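The Soup Woman of Gallardo

Maite Peñalver was already chopping when I got to her kitchen, and she didn't stop for most of the two hours I spent there. She has been writing down the soups of Gallardo for years now, going from house to house with a notebook and an empty jar, and I had been wanting to meet her ever since a friend handed me a bowl of her chestnut and leek soup one cold November night. I still think about that bowl!

"People say they don't have a recipe," she told me, scraping onions into the pot. "Then they talk for an hour and they've given me three."

Her notebooks hold 1,241 entries so far. Plenty of them are the same garlic soup with one thing changed, and she loves that. One family adds the paprika before the water, the next family after, and both are sure the other way is a crime. She cooks every version before she copies it out in clean handwriting, and she writes the name of the cook at the top of the page, with the street.
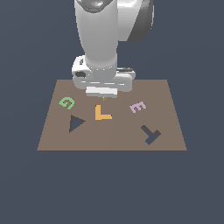 Nuria Cantero thinks the garlic soup gets too much attention and that the bean soups are where the real arguments live. Her mother soaked the beans overnight with a bay leaf, her aunt never soaked them at all, and the two of them didn't share a stove for 50 years.

Maite laughed so hard at this that she had to put the knife down. "She's right about the beans. I have a whole notebook that is only beans, and I'm scared to open it in front of people."

We tasted as we went. The first pot was a thin green broth with sorrel and egg, sharp and lovely, from a cook up in Senunell. The second was heavier, with barley and smoked pork — Dzintra Pētersons brought that one with her when she moved to town, and Maite gave it a page like all the rest. "She's lived here longer than I have," she said. "Of course it's a Gallardo soup."

I asked what she looks for when someone hands her a spoon. She said salt first, then whether the cook is watching her face. 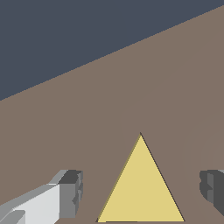 Will the notebooks ever become a book? Maite would like that, but she wants to finish the upper streets first, and Baltasar Arroyo still owes her his fish soup.

"He keeps telling me it isn't ready," she said. "The man has made it every week of his life. What is there to get ready?"

She sent me home with a jar of the barley soup and strict orders to warm it slowly, with the lid off. I ate it standing up, straight from the pan, and then I called my grandmother to ask how she makes hers. She said she doesn't have a recipe. We talked for an hour.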